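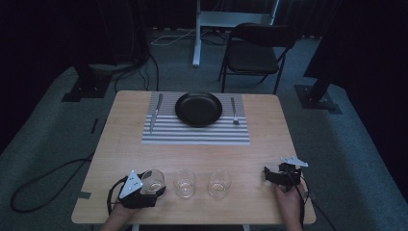 Surely the glasses are the wrong thing to learn from, a reader wrote under my last post, because a policy that can't see the rim will only ever learn where the hands usually go. The comment was unsigned, and it was a fair one. I said I would answer it properly once the second batch was in.

4 min read

The short answer is that the reader was half right.

The task we are working on is table setting with two hands. People do it wearing hand-held grippers, we record the hand positions and the jaw openings, and a policy is trained on the result. No robot arm is involved until the testing stage. We have 2,000 demonstrations now, collected at Pikstead, and 344 of them include clear glasses. The rest are plates, cutlery, and the opaque cups we began with in December.

The complaint about glass is an old one. Depth sensors do badly with it, and a plain colour camera mostly sees the table through it. My worry was the same as the reader's. If most of the demonstrations pick a glass up from much the same area, the policy can do well in training by ignoring the glass and going to that area.

So we tested for it. We trained the policy twice on the same demonstrations. The first time we left the data alone. The second time we blanked out a patch over each glass in the wrist view and kept everything else. If the two versions had performed equally, the glass wasn't being used.

They did not perform equally. With the glasses in their usual row, the gap was small, and I wouldn't build anything on it. With the glasses moved a hand's width to either side, the blanked version reached for the old spot nearly every time and closed on air. The normal version corrected itself in most runs. It seems to be picking up on the bright reflections near the base, since its grasps got worse when we dimmed the lights and the shine went with them. The rim doesn't seem to matter much.

Where the reader was right is the middle glass. With a neighbour on each side, both versions tended to drift towards one of the neighbours, and the normal one was only slightly better. I think this is a data problem. Our people nearly always begin at one end of the row and work along, so the policy has hardly ever seen the middle glass taken while the other two were still there.

We are fixing that in a dull way. The Plirkton script, which tells the wearer what to do next, now picks the order at random. It also asks for a different spacing every 9 demonstrations. Wearers dislike it, as it slows them down and they lose their rhythm, but the recordings are more varied.

Two other changes, for anyone following along with their own setup. We now throw out any recording in which the jaw touches a glass twice before closing. We also stopped trimming the pause before the grasp. I used to think of that pause as wasted time, but the trimmed set gave us a policy that rushed in and knocked things.

I haven't looked at stemmed glasses and don't plan to this summer. The Ostermann jaws are too wide for a stem, and changing them means calibrating everything again. The next batch goes on to the plates, which have their own trouble with being picked up flat.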